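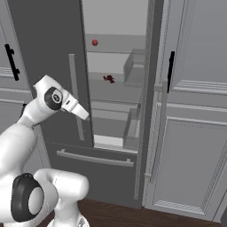

**Which way should the door open?**

The hinges go on the side farthest from your main counter, so that the open door stands out of the way and you can set food straight down. Every Linditura built-in refrigerator ships hinged on the right. To change it to the left, order hinge kit 2384 with the unit or fit it later. The job takes a Phillips screwdriver and a second person to hold the door.

# Linditura Built-In Refrigerator, Full Height

The Linditura is a single-door refrigerator made to sit inside a tall kitchen cabinet, with your own cabinet panel mounted on the front. It has no freezer compartment. Buyers who want one usually pair it with the Gatarum under-counter freezer, which has its own page and its own cutout drawing.

Total capacity is 300 liters. The unit runs on a standard household outlet and doesn't need a water line.

## Specifications

| Item | Detail |
|---|---|
| Type | Built-in, single door, refrigerator only |
| Capacity | 300 liters |
| Door hinge | Right as shipped, reversible |
| Panel mounting | Fixed door-on-door |
| Defrost | Automatic |
| Interior light | LED, top of cavity |
| Door alarm | Sounds when the door has been open for 2 minutes |
| Controls | Inside, upper right |
| Hinge kit (left) | Part 2384 |
| Replacement door gasket | Part 1520 |

Cutout dimensions are on the installation drawing, which is sent with the order confirmation. Please work from that drawing and not from the measurements of an older Linditura. The cavity depth changed with this version, and the vent opening moved from the back of the plinth to the front.

## Cabinet and ventilation

The refrigerator takes in air through the plinth grille and lets it out at the top of the cabinet. Both openings have to stay clear. If the cabinet runs up to the ceiling, the installer needs to cut an outlet in the top panel or fit a second grille above the door.

The cabinet floor must be level and has to carry the weight of the full refrigerator. Shelf pins are not enough. Most cabinet makers set the floor panel directly on the plinth frame.

The outlet should be in the neighboring cabinet, where you can reach the plug without pulling the unit out. Do not use an extension cord.

## Door panel

The panel is not included. Any panel of normal door thickness will work if its weight is under the limit printed on the drawing. Heavy solid wood panels sometimes go over, so weigh yours before ordering.

With door-on-door mounting, the cabinet panel is screwed to the refrigerator door and the two move as one. The cabinet needs no hinges of its own. There are three adjustments, for height, side to side, and depth, and all of them can be reached with the door open. Set the height first. Leave the final tightening until the neighboring doors are hung.

## Before first use

- Let the refrigerator stand upright for a few hours after delivery before plugging it in.
- Remove the tape from the shelves and the drawer.
- Wipe the inside with warm water and a little dish soap.
- Set the control to the middle position and leave it overnight before loading food.

## Common problems

**The door doesn't close the last inch.** The panel is usually set too deep and touches the cabinet side. Back off the depth adjustment. If the panel is clear, look at the gasket for a fold.

**Water in the bottom.** The drain hole at the back of the cavity is blocked. Clear it with the plastic pin clipped beside the hole.

**Food freezes on the lower shelf.** Turn the control down one step and move the food away from the back wall.

**The compressor runs all the time.** Check the plinth grille for dust, then the top outlet. After a large grocery load, long running is normal for a day.

## Delivery and returns

Delivery is by Yakubu, to the room of your choice on the ground floor. Upper floors need to be arranged when you order. Take the packaging off while the driver is there if you can, and write any dents on the delivery slip.

Unused units in the original packaging can be returned. Once a door panel has been screwed on, the refrigerator can't go back unless it is faulty. Hinge kits and gaskets can be returned if the bag is sealed.

Stock of the previous version ended in February. Gaskets for it are still available under their old part number.

Page updated 4 September 2016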